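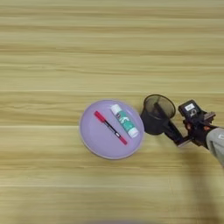 Mesh cup in the gripper, marker and glue stick on the plate. View from the head camera.

Home | Notebook | Parts list | Wiring | Bench calendar | Log in

18 February 2026

Bench: the long wooden table. Present: me, and Milagros Magbanua for the second half.

The purpose today was to get the desk tidying task to a state where I can leave it for the others to try. The task has two parts. The arm takes the pen cup, and then the marker and the glue stick must go from the plate into the cup. I thought the cup would be the easy part, so I gave it little attention last time. This was a mistake and I lost most of the morning with it.

The difficulty is the mesh. If both fingers close from the outside, the wall bends inward and the cup turns a little in the grip. Then the software believes the mouth is in one place and the mouth is in another. Milagros suggested to put one finger inside the mouth and to close on the wall only. I was doubtful, but the hold is much better. The wall is thin, so the fingers close almost completely, and I had to lower the "nothing in hand" limit in the Putov driver. Before this change it reported a missed grasp each time, although the cup was hanging there in front of me.

Changes made in the config:
- closing force 20 (driver units, was higher, I forgot to write the old value, sorry)
- wait after closing: 1,000 ms
- approach from the right side, wrist turned so that the mouth looks up and away from the plate

The wait looks long when you stand beside the arm and watch. I tried it shorter and the arm started to lift before the finger was settled. Please leave it as it is until we have a better signal from the gripper.

Camera on the gripper: the bracket is the second print, from the Flikora filament. The first one was too soft and the picture was shaking at every stop. I tightened the screws again before lunch. One of them had become loose, so please check them before you start, and use the small key from the Holst box and not the one with the worn end.

The plate stays for now. I wanted to lay the pens directly on the table, but the color of the wood changes in stripes and the detector draws boxes where there is only grain. On the plain purple plate it finds the marker without trouble. With the glue stick it sometimes mixes up the two ends, both are white. For dropping it into the cup this makes no difference, but Brirov asked for cap up, so I keep it on the list.

To do:
- measure the cup again with the finger inside, the model in the planner is still the closed shape
- collect more pictures of the glue stick turned in different directions
- move the lamp, the shadow of the gripper falls over the table on the right side
- ask Milagros for her script that saves the joint positions, mine stops after 2 files

The cable tie at the wrist is temporary. I have a proper clip from June somewhere in the drawer and will look for it tomorrow.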